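Simulation and Validation board > Standards and good practice
Thread: What counts as a pass on a two-arm manipulation run in simulation?
Page 1 of 1

vrangel
Valdir Rangel, Nultonari
11 August 2019

We are rewriting our internal acceptance rules for simulated manipulation runs and I would like criticism before they are fixed. Scope is two-arm work in furnished rooms, parallel-jaw grippers both sides, one body view plus one view per wrist. The draft as it stands:

1. A run is scored from the simulator state log. Camera views are evidence for review and never the score.
2. Every run has a written start condition and a written end condition, both agreed before the batch is started.
3. A gripper with no part in the task has a declared rest state, jaws open, clear of furniture.
4. Contact between an arm and furniture is logged with the link name and the peak force.
5. Any change to physics step, friction or lighting gets a new batch number.
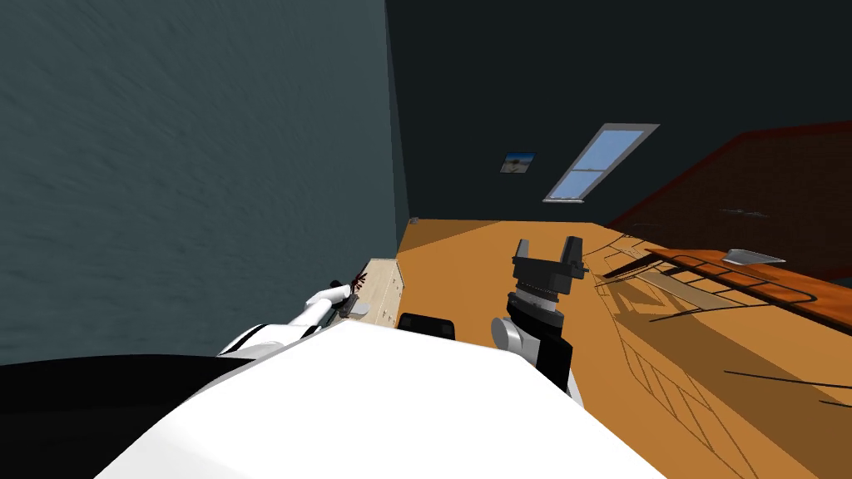 Rule 3 is the one that caused trouble in house. Half the team wants the rest state given as joint angles and the other half as a keep-out distance. Joint angles are easy to check. They also mean nothing once the base has moved, which is why I lean towards distance. Our last batch was 312 runs and 61 were sent back for review, nearly all under rules 3 and 4.

Comments on the wording would be more use to me than comments on the simulator.

---

pallet_jack
Rule 1 is right but too short. State which log. We have had two people score the same run differently, one using the contact log and the other using object pose. Both were "state".

---

kmasanja
Kimutai Masanja

Disagree with rule 1 as written. A state log says the object is attached to the gripper, or that two contact points exist, and the scorer writes "grasped". Then a reviewer opens the wrist view and finds there is daylight on both sides. At Ulent we use three words and only three: bracketed, contacted, held. Bracketed means the object lies between the fingers. Contacted means force at both pads. Held means contacted, and still contacted after a lift. The reviewer is allowed to downgrade a score from the view, never to upgrade it.
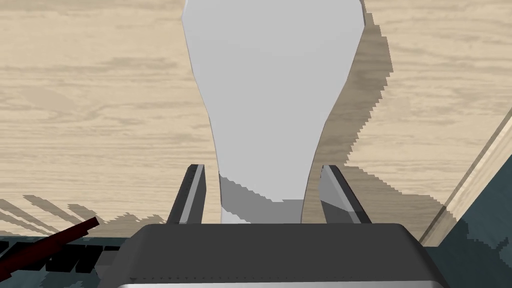 Wrist view. Pale grey object between the fingers, gap visible on each side of the neck. Reviewed as "bracketed".

Whatever the log says for a run like that, I want a person to be able to mark it down.

---

vrangel
So the view becomes part of the score after all. That is what I was trying to avoid. Wrist views in our set-up have stair-stepped shadow edges and you can lose a small gap in them, or see one where the collision mesh has none. The visual mesh and the collision mesh are different files.

---

kmasanja
If the two meshes differ enough to change the verdict, that is a fault in the model and should be found. Downgrading is how you find it.

---

hexkey_9
Both of you are arguing about a missing rule. Put it in:

"The greatest distance between visual mesh and collision mesh is measured for each graspable object and recorded with the batch."

After that a reviewer knows how far to trust the view. Sotelo had a checklist with a line like this and it stopped most of the arguments.

---

vrangel
Accepted, that goes in as rule 6. I will take Kimutai's three words too, with the downgrade going to a second reviewer before it counts.

Back to rule 3. For the body view I have been asking reviewers to check each arm separately and write one line per arm.

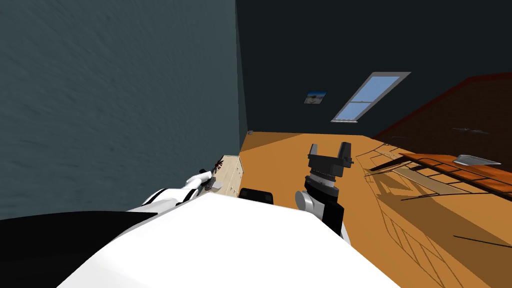
Body view. Left arm working at the cabinet, right gripper open and empty over clear floor.

The right arm there would satisfy the draft as it reads now. With joint angles I would have needed a table to say so.

---

pallet_jack
Clear of furniture by how much, though? "Clear" is not a number. And measured from the fingertips or from the whole arm? An elbow can be nearer to a table than the jaws are.

---

vrangel
Whole arm, nearest link. The distance is left blank in the draft for each site to fill in.

---

tomsk_rd
Leaving it blank is a mistake. Sites will put in whatever passes. Give a minimum and let them go higher.

Also, rule 5: lighting should not force a new batch number if the policy never sees a camera. We run state-only policies and would be renumbering for nothing.

---

hexkey_9
Your reviewers see the cameras even if the policy does not. Keep lighting in.

---

tomsk_rd
Then make it a sub-number. A full renumber breaks our comparison plots.

---

kmasanja
Sub-number is fine by me. On the minimum distance, Wesville use 5 cm for the nearest link and I have seen no trouble from it in simulation. I would not carry that figure over to hardware without doing the work again.

---

vrangel
5 cm as a floor, then, marked simulation only. Lighting as a sub-number. Two points remain open: which log rule 1 names, and what is recorded for a run that ends with the jaws open and nothing held.
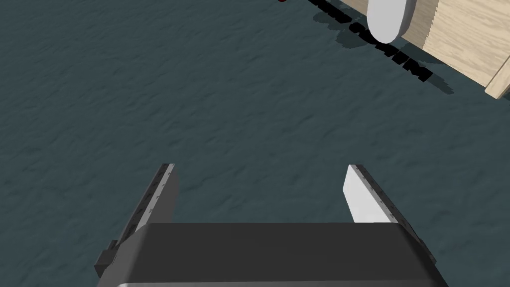

pallet_jack
Is a run that ends with open, empty jaws recorded as a fail or as void?

---

vrangel
Go by the written end condition. If it calls for a held object, the run is a fail. If it calls for a release, check the object's pose against the target and score that. Void is kept for runs where the start condition was not met, or where the simulator stopped early.

---

kmasanja
And void runs stay in the total. I have seen pass rates go up nicely once the voids were dropped from the bottom of the fraction.

---

tomsk_rd
I'd report both figures. A simulator crash says nothing about the policy.

---

vrangel
Both figures, void count next to them. Draft 9 will have the object pose log named in rule 1, with the contact log used only for the three grasp words. pallet_jack, if you still have those two conflicting score sheets I would like to see them.

---

pallet_jack
I have one of them. Will look for the other.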